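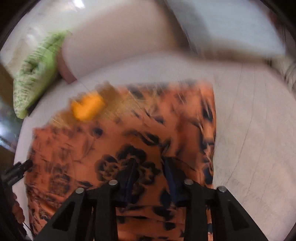

Saturday, June 14, 2025

Woke before the alarm and lay there for a while, then gave up and made coffee. Warm already by nine. I opened the bedroom window and the one on the landing and that helped a little.

The main job today was the fabric. I have had it out since Thursday and it needed to be dealt with before Irina comes for it. It is the burnt orange one with the big black flowers that I bought at the market in Wurkside, the winter I was working over there. I paid 25 for it and thought that was a lot. I meant to make curtains and never did. Irina wants it for a skirt and a cushion cover, and whatever is left she will pass on to Piyumi.

There isn't a table in the house big enough, so I did it on the white bedding, where the dark parts of the pattern show up well and I can see which way it runs. It creases easily. The folds in the middle are the stubborn ones. I smoothed them out by hand, moved it, and they came back. In the end I decided she can iron it herself. She has the better iron anyway.

I looked at the largest rose for some time, trying to work out where she should cut. If she puts it in the center of the cushion, she loses a good strip for the skirt. If she doesn't, the cushion gets only the small flowers and sprigs, and those are nice enough but it's the rose she liked. I wrote both options on the back of an envelope and will let her choose.

Folded it in half and then in half again, and put it in the bag from Troltoreo with the envelope on top. Took two tries to get it square.

Catinca called at lunch. She has heard from Skarphéðinn, who is staying in Stirnthorpe until July and may rent the upstairs room after that if the price comes down. She thinks he is asking too much of them. I said almost 100 a week sounded fair for a room with its own sink. We talked about her knee. The doctor wants to see her again but she hasn't made the appointment.

Ate the rest of the rice and an egg. Filip slept on the landing in the draft all afternoon and did not come when I put his bowl down, so I left it there — he got to it later.

After that I stripped the bed, washed the sheets and hung them out. Still a few black threads on the mattress, which I picked off. I should go through the rest of the chest while I am at it. There is the green wool, and a length of lining I don't remember buying, and the tablecloth Wanpen gave me that has never fit any table I've owned.

Irina texted at seven to say Monday and not tomorrow. Fine by me. Sheets were dry by then. Made the bed, closed the landing window, left the other open.

Need: white thread, light bulbs, stamps.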